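### 4.2 Camera placement

The second comparison kept the arms and controller fixed and changed only where the policy got its images. We used the Vasitz simulator with the Lenasbridge apartment and tested two views: a camera mounted on the wrist, looking out past the fingers, and a camera mounted on the body, which sees both arms. Each view was given 161 episodes of the same set of household tasks, with a limit of 300 control steps per episode. Start poses were drawn once and reused for both views.

The wrist view gives the controller a close look at whatever lies between the fingers, but it has little else to go on. In Figure 3 most of the image is a dark panel and plain gray background, and the one small object near the gripper is only partly visible.

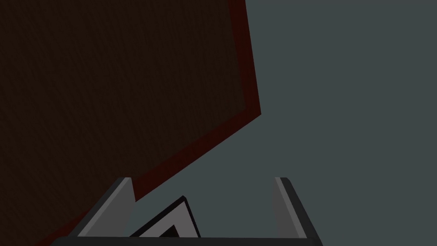

**Figure 3.** Wrist view with the gripper open. A black-bordered square is partly visible between the fingers.

With so few edges to track, the pose estimate drifted whenever the wrist turned quickly. Biwott's filter (Section 3.3) reduced the drift but did not remove it. We left the filter on for both views so that the comparison would stay fair.

The body view covers more of the room – both grippers, the cabinet, and part of the table – at the cost of fine detail. The handles take up only a small part of the image, and the robot's own shell hides some of what is in front of it.
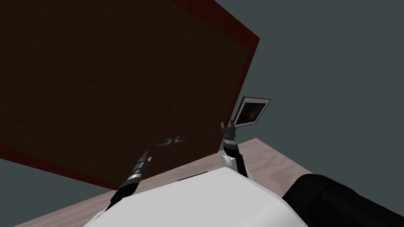
**Figure 4.** Body view at the cabinet, with both grippers reaching up toward the two silver handles.

We did not correct for camera tilt in either case. Qin tested a version that rotated each image upright before it reached the policy, and it added 17 ms per step with no clear change in the results. Tilt was also present in the hallway episodes, so the policy had to handle it there too. 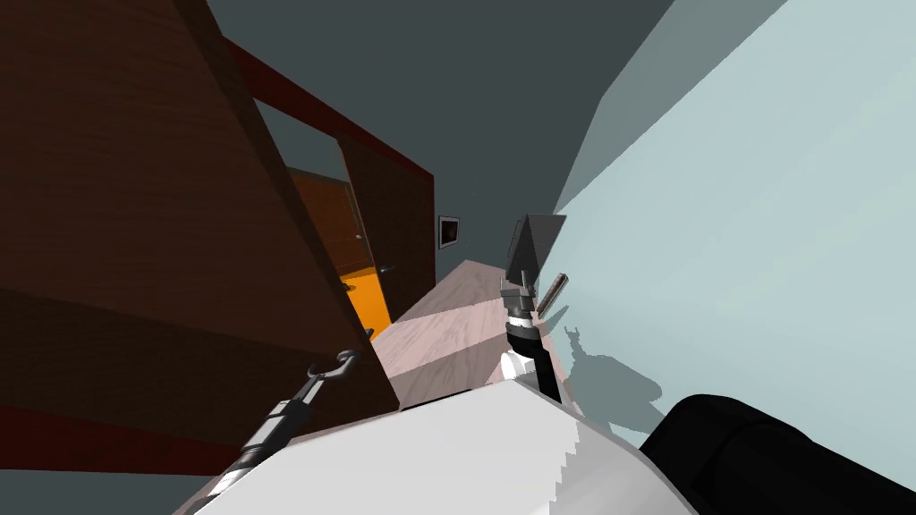

Episodes were stopped early if an arm touched a wall or door with more force than the limit set in Section 3.1. This happened in four episodes with the body view, all of them during turns. We counted these as failures and did not rerun them.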